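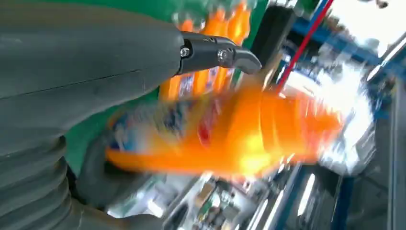 November, bench notes, started at 2 in the afternoon and finished a good deal later than I meant to

I've been promising Venkatesh for weeks that I'd write up our handling rules properly, so I'm going to make a start and let everyone argue with me in the margins. The old sheet was written when all we moved was Bodurik cartons, and a carton is a very forgiving thing. It has flat sides and it stays the shape you found it. A bottle is another matter, and the orange ones are a good test of anything we write down, with their rounded bodies and that big wraparound label. With the bottle lying sideways, a finger over the top and the rubber pad up against the underside, the question I keep coming back to is how fast we ought to let the arm go. The old sheet says "reduced speed when loaded" and leaves it there, which I'm fairly sure meant something to whoever wrote it (probably me).

So, speed. I'd like a number on the sheet. Ashwin argued for 40 per cent of full travel speed with a bottle in the grip, and I argued for less, and we went back and forth over a pot of tea until I gave in on the condition that it drops to 16 per cent whenever a person is inside the blue tape. That is our own house rule and I want it labelled that way. It sits on top of the risk assessment and doesn't replace any part of it. If the assessment gives a lower figure, use the lower figure, please, and come and tell me so I can fix the sheet.

Next, the finger screws. The sheet should say to check them before the first pick of the day and again after any knock, however gentle. Witness marks in paint pen across the head and onto the bracket, so you can tell at a glance if one has crept. I know Ashwin does this already. I'd like it to be everybody's habit, and I'd like the pen to live in the drawer and not in his pocket!

Payload next. The Lustico fingers went on in the spring and I never changed the tool weight in the controller notes, for which I apologise. Venkatesh put a full bottle on the scale with the label facing out and read me 1,050 grams. Fine, we are well inside what the arm can carry, but liquid moves about when you stop suddenly, and I'd like the sheet to ask for a gentler stop as well as a lower speed. He is going to try a few settings and pencil them in below. 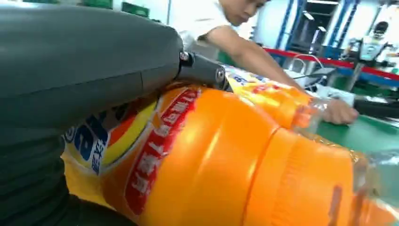

One bottle under the finger, second one steadied by hand at the neck end.

The part I feel strongest about is hands near the work. We all do it, me included, and there are times when steadying something is the sensible way to get a job done. What I want written down is how we agree to it. One person holds the enable switch and does nothing else. The person reaching in says "hands in" out loud and waits for it to be said back. Fingers stay on the far side of the item from the jaw, and heads stay back from the arm even when you're trying to get a good look at a grip (I'm as bad as anyone for leaning in). Same routine coming out again, "hands clear" and wait for the answer.

Ashwin asked whether this covers the Tak rig too. Yes, I think so, though the enable switch on that one is stiff and I'd want a new one fitted first.

Still to sort out:
Ask Hernham if they'll share their loaded-stop test, as theirs is tidier than ours.
Replace "reduced speed when loaded" wherever it turns up.
Decide where the signed copy hangs. I'd vote for beside the main isolator, at eye level for Venkatesh, who is the tallest of us and never bends down to read anything.
Gentler stop settings – V. to fill in.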